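Speaker notes, Kirmont schools and makers day, Feb 20, 2024
Planning for your first arm: what to put in the budget

Good morning, everyone, and thanks so much for coming out (I know the parking at Puvdale is a bit of an adventure).

Start with the arm itself. People look at the price of the kit and stop there, and I did exactly the same my first time, so no judgement from me! Read out our Duangkaew line: 200 dollars put aside for spare servos, wire and printed parts. Say slowly that this is separate from the kit.

Pause for questions about filament colour. There's always one.

Next, the room. You want a solid table and a plain wall if you can get one, and a cupboard that locks. Ask who has a spare power point near a bench. Wait for hands.

Then the bits to pick up. Toy fruit is lovely for this, it's cheap and light and comes in all sorts of awkward shapes, and a bowl gives you somewhere to aim. Our whole box of props came to 13 dollars.

Staff time is the big one. We allowed 7 hours for set-up and I'd happily double it. Mention that the Pladard form has no row for labour, so write it in the notes field.

Last slide, leave it up while people chat. Orders for the next round close in October.
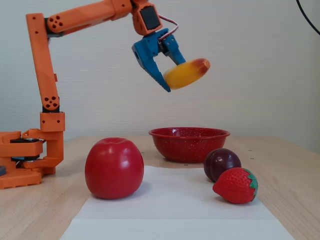
Nerida Holloway
Equipment Planning Coordinator, Kirmont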